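Mending by Hand: What I Do When a Seam Gives Up

Print this page | E-mail to a friend

I keep a basket by the couch for clothes that need attention, and every January it's overflowing. Holiday houseguests, kids climbing on things, somebody's coat pocket ripped on a door handle (mine, I was carrying pie). So I make a pot of coffee and get to it, and over the years I've picked up enough little habits that my sister keeps telling me to write them down. Fine, Sis! Here you go.

First, thread. I used to buy whatever was in the bargain bin and then wonder why it snapped and fuzzed up before I'd gotten to the end of a hem. Old thread gets brittle. Give it a tug between your hands, and if it pops without much of a fight, toss it or give it to the kids for crafts. For everyday clothes I like an all-purpose polyester, and for jeans and bags I go up to the heavy stuff. My big spool of black came from Trilitz, 3000 yards, and I swear it's going to outlive me.

Cut it shorter than you want to. I know, I know, threading the needle is a pain and you want to do it only once. But a long piece tangles, and then you're picking at a knot for longer than it would have taken to rethread. Fingertips to elbow is my rule. I also run it over a stub of beeswax a couple of times and press it with a warm iron between two scraps of cotton, and it behaves so much better after that.
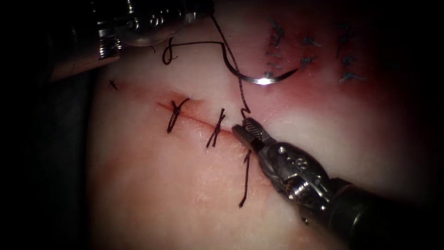

If you can't see the eye of the needle anymore — and welcome to the club — hold a bit of white paper behind it. Cut the thread on a slant with sharp scissors, pinch the end flat, and bring the needle to the thread instead of chasing it around with the thread. The two sides of the eye aren't the same, either. The eye is punched from one side, so if it won't go, flip the needle over and try again.

Now, the stitches. For a popped seam I do a backstitch nine times out of ten. Turn the garment inside out, start a little way back in the part that's still good, and finish a little way into the good part on the other side. Small stitches, snug but not tight. If the fabric is puckering up you're pulling too hard, so stop and smooth it flat with your thumb before you go on.

For a hole where the two sides need to come together and you don't want it to show, a ladder stitch is the thing. You go along one fold, hop straight across, go along the other fold, hop back. It looks like a mess of little rungs until you pull, and then it closes right up and I get a kick out of it every single time! I did the whole side of a couch cushion that way last September, and my mother-in-law sat on it all weekend and never knew.

Knots are where people get into trouble. On a thin fabric, a big ball of a knot will either pull through or make a bump you can feel. I mostly don't start with one at all. Two tiny stitches on top of each other in the seam allowance will hold just fine. To finish, take a small stitch, leave the loop open, pass the needle through it twice, and draw it down slowly with a fingernail on the thread so the knot lands right at the cloth. Then slide the needle between the layers, bring it out an inch away, and snip. The tail stays hidden inside.

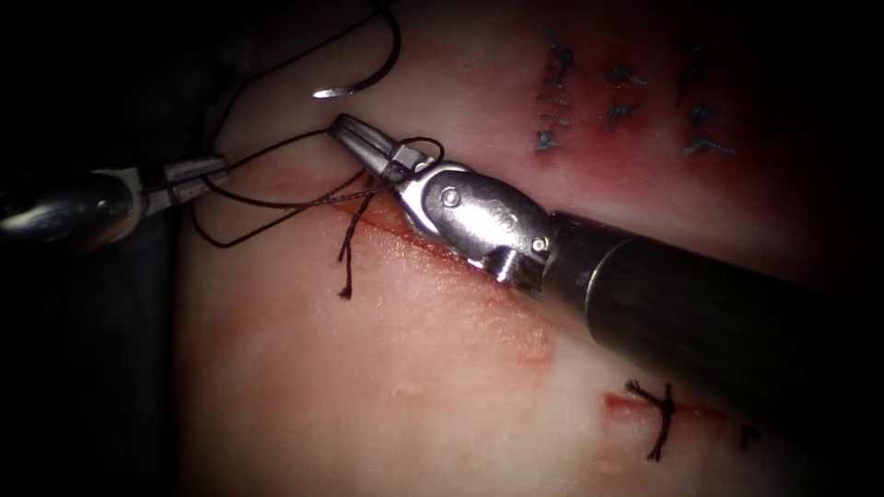 Hina Magsi wrote in to say that she does all of that and then puts a dot of clear nail polish on the knot for anything that goes in the washer a lot, school uniforms especially, and that hers haven't come undone yet. She also says to let it dry before folding, after a sleeve got glued to a collar. I tried it on my husband's work shirts and I'm a convert, although it does leave a stiff little spot, so keep it off anything that sits against your neck.

A few odds and ends while I'm at it. Wash the thing before you mend it. Match your thread in daylight, by the window, and if you're stuck between two shades go with the darker one. Stick your needles in a bar of soap wrapped in a hankie and they'll glide. My pincushion is a Pludport one stuffed with ground walnut shells, and it's nice and heavy so it doesn't roll off the arm of the couch.
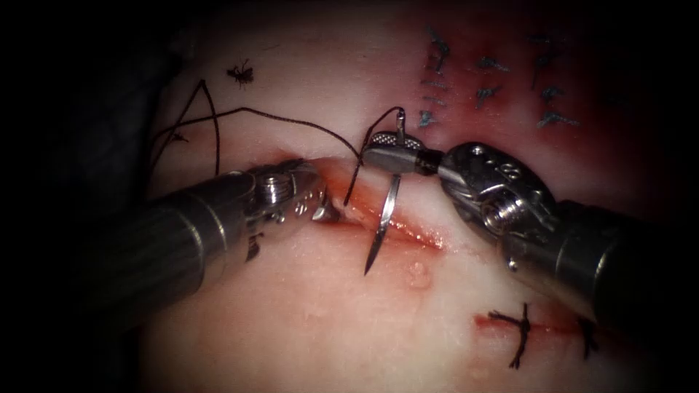 Trudy
Mending and Laundry Editor

Buttons I'll save for their own page, but one quick tip: lay a toothpick across the top of the button and sew over it. Slide it out when you're done, pull the button up, and wrap the thread around underneath a few times. That gives you a little shank, and a thick coat will button without straining.

And check the other buttons while you've got the needle threaded. If one's gone, its neighbor is usually hanging by a hair.

6 comments | 20 shares

Contact us | © January 2023 Pletby Home Pages | Back to top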